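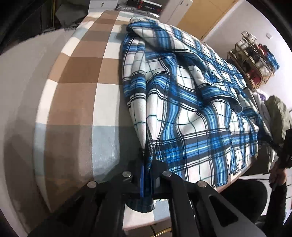 Visit to Ivbridge, 2023-01-27

Six of us from the planning group went to see the Ivbridge office, mainly to look at how they get from hand-held gripper recordings to a policy that runs on an arm. We have used their trajectory export since June and had a list of complaints saved up. Volodymyr Stetsiuk, who runs the software side, gave us most of his day.

The office is on the second floor above a tile showroom. Coffee first, then straight into the data pipeline. There were no slides, which suited us.

Cloth is their main subject at the moment. The current set is built from demonstrations on beds: take hold of a hem or a corner of a garment or blanket, lift, move it, let go. The set had 1,382 demonstrations when we visited, and they want 3,000 before they train the next full model. Of the ones already in, 383 had been flagged by the import checks and were waiting for someone to look at them.

The import checks took up most of the morning. Each recording goes through pose estimation first, using the camera on the gripper and its inertial sensor. A patterned bedspread gives the tracker plenty of corners to hold on to. A plain white sheet does not, and neither does a view where cloth fills the lens. Checks on a pattern have their own trouble, as repeating squares can match one row over and the estimated path jumps sideways by the width of a square. Stetsiuk showed us two of these. The jump is easy to see on the plot, and they now catch it by comparing speed against the inertial data. He was open that the threshold was set by hand and that they have changed it four times.

The second problem is that the bedspread can move. If the person pulls a shirt and the bedspread comes with it, the tracker may read that as the gripper moving the other way. They mask out the area near the jaws before matching features, and they have started masking anything that looks like a person as well, so that a sleeve or a hand at the side of the view doesn't feed into the pose. The mask model is called Ketimska and runs at 50 frames per second on the workstation we saw. On plaid cloth lying on a checked bedspread it still loses the boundary quite often. We asked if they planned to add depth. They have tried it and did not think the gain was worth the extra weight on the tool.

After lunch we looked at Dramalau, their review tool. It shows the gripper view, the jaw width over time and the estimated path on one timeline. A reviewer marks the start of the grasp, the end of it and any slip. Jaw width is the most useful signal for a thick fold, less so for a single layer, where closed on cloth and closed on nothing give nearly the same reading. For single layers they rely on the picture. The keyboard shortcuts are good. Undo only goes back one step, and two of us brought this up separately.

The last hour was on planning and control. The policy outputs a short run of gripper poses, and a separate planner called Kuroda checks them for reach and joint limits before the arm sees them. If a pose fails, Kuroda looks for a nearby one that keeps the approach angle to the cloth. This part is closest to our own work and we had the most questions. The search treats the bed as a flat box, so near a rounded mattress edge it turns down poses that would be fine. Stetsiuk said a height map is planned – he would not give a date.

What we agreed to follow up:

Ivbridge will send us the export format with the mask confidence included per frame.
We will send them our test cases for poses near an edge.
The time stamp offset between jaw width and video, which we reported last year, is confirmed as a bug on their side. The fix is in the next build.

Parking is behind the building and you need a code from reception. The train back was on time.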